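Grurora 项目八月进展报告

提交单位:Brumuris 软件组
接收方:Esstead 项目管理办公室

一、本月概况

本月工作集中在感知和数据工具两块,控制部分只做了接口调整。手持夹爪采集的片段已全部导入 Kaewmanee 工具链,完成时间对齐和首轮筛选,目前库内可用片段为2674条,超过本阶段约定的2000条。床面衣物整理仍是主要任务类别,其余类别暂缓扩充。

二、感知模块

衣物分割模型换用了新的训练配置,重点处理两类问题:一是花纹床品作背景时轮廓误检,二是深色衣物叠在一起时边界丢失。旧模型常把毯子上的大朵花判成独立物体,进而给出错误的抓取候选点。新配置加入了背景纹理增强,并把鱼眼畸变直接放进训练数据,不再先做校正。校正步骤会拉伸画面边缘,对靠边的小件衣物影响较大。
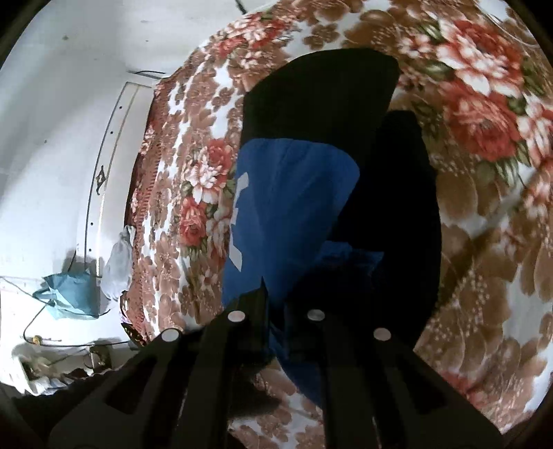
图1 花卉图案毯子上的黑色与宝蓝色衣物,下方为手持夹爪。

同色衣物之间的分界仍不稳定。黑色衣物的褶皱和阴影在低照度下难以区分,模型有时把一件拆成两件。下月计划在分割头之后增加一个合并步骤,利用相邻时刻的结果投票,暂不改动主干网络。

三、位姿估计与数据质量

夹爪开合量由指上标记点解算,解算程序本月重写,去掉了对固定曝光的依赖。标记点部分遮挡时,程序先用单侧两点推算,再与上一时刻结果比对,偏差过大则标为无效,不做插值。

快速移动造成的运动模糊是目前筛选中最费时的问题。原来的清晰度阈值是全图计算,花纹多的背景会把分数抬高,夹爪附近已经模糊的片段仍能通过。
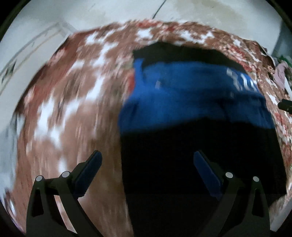
因此阈值改为分区计算,夹爪之间的区域单独评分,背景只作参考。模糊片段不直接删除,打上标签后保留,供后续鲁棒性测试使用。筛选界面同步增加了按标签过滤和批量复核功能,复核人员可以在同一页面修改起止点。

四、规划与控制

抓取点选择仍沿用上阶段的打分方法,输入改为新分割模型的输出。控制接口统一为2种指令:末端位姿增量和夹爪开合目标。旧脚本已做兼容,但日志格式不同,回放旧数据前需要先转换。

五、问题与风险

训练服务器的存储余量不足,原始视频与中间结果目前混放,清理规则尚未确定。另外,标注规范中“衣物堆”与“单件衣物”的界定在两批数据里不一致,有40条片段需要重新标注,重标完成前不进入训练集。

六、下月安排

完成重标和合并步骤的开发,用新模型重跑离线评测,结果随九月报告提交。存储扩容申请已另行递交,请管理办公室在周五前答复,以便安排数据迁移。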